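My aunt Covadonga Sotomayor sold me her half of the ferry for 300 dollars and a promise, and I only remember the 300 dollars. So I spent all of May hauling people from Clusemar over to Prekilmont and back, 19 minutes each way if the wind behaved.

Mostly it was the same faces. Hường Chu went over every Sunday with a cello she wouldn't let me touch (fine by me, that thing weighed more than she did!). Mattes Hagedorn rode for free — he'd had some deal with my aunt, and he told me about it so fast I just nodded.

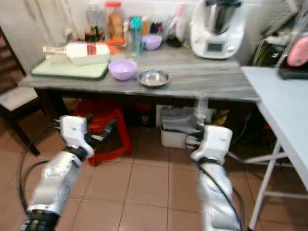 Then one night, right before the last run, Mattes came down the ramp in a suit and handed me 400 dollars in an envelope.

"What's this for?" I asked.

"The rides," he said. "All of them. I'm staying over there this time."

I wanted to ask what was over there, but he'd already gone up front, where Hường was sitting with her cello across two seats, and she moved it for him. She had never once moved it for anybody! I took the long way around the sandbar and let the engine idle a bit, and then I called my aunt from the wheel.

"Did he pay?" she said.

"He paid."

"Well, good," she said. "That was the promise. Now bring me my half."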